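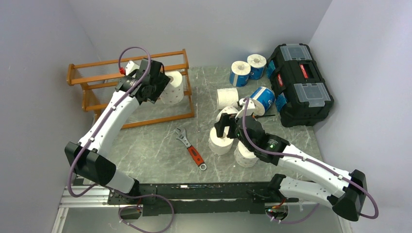
A robot arm with a paper roll in its gripper, at an orange wooden rack.

Home | News | Apps | Streaming | How-to | Contact

Drindora 18 lets you send phone screen to two TVs at once

Hoekstra, the software company from Velberg, has released version 18 of its screen sharing app Drindora. The main change is that one phone can now send its picture to two televisions at the same time. Until now the user had to stop the connection with the first TV before the app would open the second one.

The update is free for people who already have the app. It is offered for Android phones and tablets first. The version for iPhone will follow in November, according to the company.

To use the new function, both televisions and the phone must be on the same home network. The user opens the app, taps the first TV in the list, and keeps a finger on the second one until a small plus sign appears. The sound comes from the first TV only - this can be changed in the settings, under Audio.

Hoekstra says the two pictures can differ by up to 100 milliseconds. For photos and slides this will not disturb anyone. For a football match in two rooms with an open door between them, it may be a little annoying.

The list of supported televisions has also become longer. It now contains 223 models, and the company has put the full list on its support pages. Owners of a TV which is not on the list can still try the connection through the browser of the television, but then only one screen is possible.

There are some smaller changes too. The app remembers the last TV that was used, and it asks for a PIN code only the first time. The button for turning the picture has moved from the menu to the main screen, where many users had wanted it. A problem with subtitles that disappeared after a pause has been repaired.

Drindora also works with Pondport, the small receiver that Hoekstra sells for older televisions with an HDMI input. Pondport needs its own update before it can be one of the two screens. The update has a size of 981 MB, so it is better to start it in the evening, when the television is not needed. During the installation the light on the receiver blinks orange. Please do not pull out the plug before it becomes green.

We tried the new version for one afternoon with a phone and two televisions in our office. Connecting went without trouble, and photos appeared quickly on both screens. With video from the phone itself the picture stopped two times, both times when the phone was in the hallway, far from the router. After we moved closer it continued by itself.

The older version of the app will keep working, but it will not get new TV models anymore.

Related articles
- How to show your phone screen on a TV without a cable
- Screen sharing has no sound? Check these settings
- Pondport receiver: first setup step by step
- Which HDMI input should you use?

This website uses cookies to remember your settings and to count visits. Accept | Change settings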